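Rallberg wants 1,000 tries at the same memory slot

2023-06-11

WOLTANO — Anyone who has ever built a computer at home knows the small fear that comes with pushing in a memory module and waiting for the click. Rallberg, a repair and recycling firm on the edge of town, has decided that robots should get to know it too.

The firm has started recording examples for a learning system it calls Gomimar. The idea is simple to state and slow to carry out. An operator guides a robot arm through a job, the arm's movements and camera views are saved, and the whole thing is done again with the parts moved slightly. The target is 1,000 saved runs by the end of July. As of this week there are 308.

Only clean runs go into the main set. Another 56 have been put in a folder named "learning experiences," where a module went in crooked, or backward, or onto the floor. Rallberg says these will be useful later. The folder is growing at a healthy pace.

A practiced technician can swap memory in well under a minute. A guided run on the Jenkins Street bench currently takes longer than that just to line up, and operators are limited to 30 runs a shift, after which, the company notes, "attention becomes a factor." 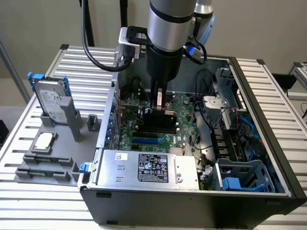
The memory job was picked first because the part is light, the slot is unforgiving and old desktop computers are something Rallberg has never been short of. Hard drives are next on the schedule, followed by processors, which the firm describes as "a conversation for another quarter."

Training on the first full set begins once the target is met. Until then Gomimar has learned nothing at all, though its operators report that they have become very good at memory modules.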